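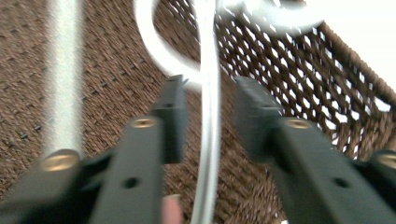

Black gripper fingers on either side of a thin white strand, with brown basketwork behind.

Plesto is an open-source software package for turning recordings from hand-held grippers into training data for robot arms. It covers the middle of the pipeline: lining up video with finger-width readings, recovering the path of each gripper through space, cutting long sessions into single tasks, and exporting the result to a learning framework. It was started in Flullivholm as a set of scripts for the planning library Valtau and became a separate package when the scripts had outgrown their host. A second group of developers works in Toledo.

Overview

A session in Plesto is stored as a set of streams, one per sensor, each with its own clock. The alignment tool looks for moments when the fingers open or close and matches them to the same motion in the video, which is a lovely trick, as it needs no special hardware. Readings are then resampled to 50 per second.

Pose recovery is the heaviest step. A wrist camera sees its own fingers all the time, and these have to be masked out so the tracker doesn't mistake them for part of the room. Woven surfaces and open mesh are hard in a different way: the pattern repeats, and a tracker can slip by one cell without any jump in its error score. Plesto handles this by keeping up to 8 candidate paths alive and dropping the weak ones later -- slow, but wonderfully sturdy on basketwork.

Thin objects

Thin, curved items such as clothes hangers have become a favorite test for the package. Motion blur can swallow a narrow edge just as the fingers close, so the grasp detector leans on finger width first and pixels second. Two-handed sessions add a further job, as both paths must end up in one shared set of coordinates. 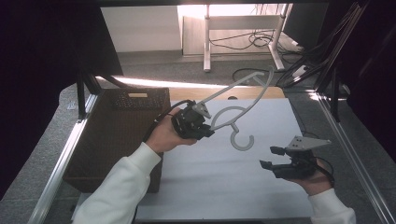 One reply on the project's mailing list argued that hangers should be split into two tasks, the grasp and the turn, because a policy trained on both together tends to rush the turn. The default task splitter was later changed to allow this.

Releases

Version 117 (builds are simply numbered) brought the new splitter and a much quicker export. The bundled test suite holds 300 short clips. Support for soft fingers is planned, with early code in the Toledo branch.

See also

Valtau
Imitation learning
Visual odometry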